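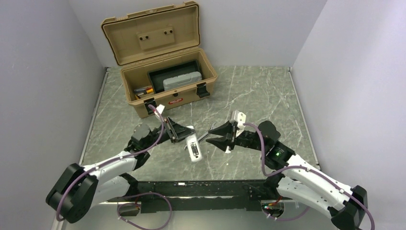
4.2 Setting up a by-election count in Distport

Read this section after the polling stations have been entered (4.1) and before the first ballot box is checked in. You need a supervisor login.

1. Open Distport and choose Contests, then New. Select By-election. Do not select General, which expects more than one district.

2. Enter the name of the seat as it is printed on the ballot paper. For the Skunside seat, leave out the word "District".

3. Enter the candidates in ballot order. If a candidate has withdrawn after printing, keep the name in the list and mark it Withdrawn. Votes for that name are then reported separately.

4. Set the bundle size. The default is 2000, which is too large for hand counting. Enter 700 or less.

5. Under Reason for vacancy, choose Resignation, Death or Disqualification. The choice appears on the public notice and cannot be edited once the notice is issued.

6. Press Save. The contest number appears at the top of the page. Write it on the cover sheet.

Note: Counts moved over from Sodesell keep their old contest numbers. Do not renumber them.

Note: The recount margin is set by your election office. If the field is blank, ask before you fill it in.

CAUTION: Do not press Declare to test the screen. Declaring a result closes the contest and sends the notice to the press list. Reopening it takes 2 supervisor logins.

7. Print the check-in list and sign each page. Keep the signed copy for 21 days after the result.

If the list prints without station names, go back to 4.1, step 3. Sites using the Wijaya printer module should also see Appendix B.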